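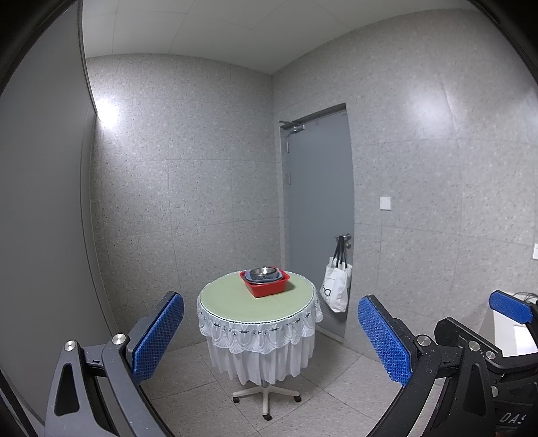
So the old shoe repair place on the main street in Damham finally has its lights on, and yes, I was there for breakfast on the first morning like the nosy neighbor I am. The new spot is called Lumanlan, and it's a bakery and coffee counter run by Jonalyn Calimlim and her cousin Dindo. If you ever bought pandesal from their folding table at the Futbridge market, you know why I set an alarm.

They open at 6:30, and by the time I parked there were 11 people ahead of me (one of them in slippers, no judgment). The line moved fast. I got a cheese roll, an ube twist and a large coffee, then went back for a second cheese roll and pretended it was for my husband.

The coffee comes from Destaston, the roaster out past the reservoir, and they make it strong. Ask for it with condensed milk! Jonalyn told me they baked 500 rolls for opening day and were already starting more dough when I got up to the register, so don't panic if the trays look thin when you walk in.

There's hardly any seating, just a window bench and a few stools, and I hear they're waiting on the city for permission to put tables on the sidewalk. Nestor Aquino, who had the shoe shop for years, left his old brass key rack on the wall and they hang the paper bags from it, which I love. The front door still sticks, too. Push hard.

Prices are fair, I think. Rolls are 76 cents each, weird number but okay, and my whole breakfast came in under ten dollars. They take cards, but the reader was acting up so bring a little cash.

Lunch is supposed to start in February, with rice bowls and some kind of chicken sandwich that Dindo wouldn't tell me much about. I'll go try it and report back. Zanele, if you're reading this, I owe you an ube twist, I ate yours in the car.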